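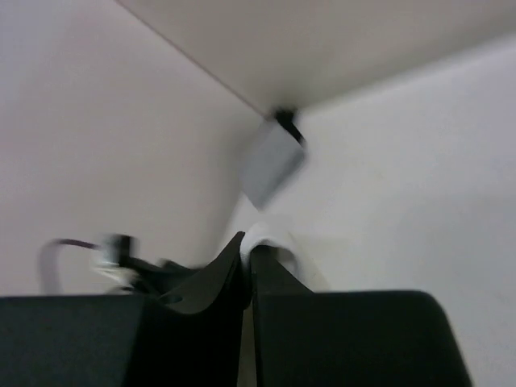 From the folding bench: a cable, a snag and a slow fortnight

Those of you who have been following the Stisby project since it started will know that we are not in the habit of writing much about the bad days. The good days are more fun to write up, and they come with nicer numbers. But several readers have asked why the folding trials went quiet, and it seems only fair to tell you, so put the kettle on and bear with me.

The short version is that the left arm stopped when it shouldn't have, and then, which worried us a good deal more, it once failed to stop when it should have.

We were 700 folds into the long run, working through the usual mix of tea towels, pillowcases and odds and ends, when the left gripper began to drop its corner. It would lift the cloth, carry it up level with its partner, and let go. Sometimes it went six folds without any bother and then let go twice in a row. We did what everyone does and blamed the cloth. We tried a heavier weave, then a thinner one, and then we spent a whole morning fiddling with grip force (a morning I would dearly like back).

The culprit was a connector near the fingers. The cable to the wrist has to have enough slack to let the arm reach right across the bench, and over all those folds the slack had been working its way down towards the gripper. At full reach it tugged on the plug. The plug never came right out, so every check we made with the arm at rest came back perfectly healthy. It only lost contact when the arm was stretched and turned, and by the time anybody had walked over for a look, it had made contact again.
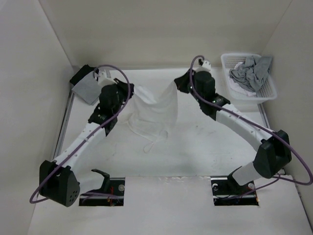 Both arms holding a cloth up by its top corners over the folding bench at Stisby.

Now to the part that matters most. On one of those dropouts the left arm lost its gripper signal while the right arm was already pulling. The software was meant to halt both arms together. It halted the left and let the right carry on for four seconds, dragging the cloth along with it, until one of us hit the stop button. There was no damage to anything and everyone was well clear, but four seconds is a long time when you are standing there watching it. We shut the bench down that afternoon and wrote it up for the Korinbridge office the same day.

The fault was an old setting left over from when we ran one arm at a time. Each arm was looking after itself quite sensibly, and neither was being told about the other's troubles. That has been changed, and a lost signal on either side now brings the pair to a halt. We tested it 15 times by pulling the plug on purpose, at different points in the fold, and both arms stopped every time.

We have a few new habits as well. The cable gets checked at full stretch before each session, on both arms, with the slack pushed back up to where it belongs. The plug will get a proper clamp when the parts arrive from Burnska — we are told May, though we have been told things before. Until then we are running at the slower speed, and someone stays within reach of the stop button the whole time the arms are moving.

If you have a two-armed set-up of your own, please do pull a plug on one side and see what the other side does. Our friends on the Leitão bench tried it after reading our report and found the very same setting waiting for them, so I doubt we are the only two.

The long run starts again from zero, I'm sorry to say, as we didn't think it right to count the earlier folds. Fold totals will be back in their usual spot in the next issue, and the spare pillowcases we asked for last time are still very welcome, any size, any colour, so long as they've been washed.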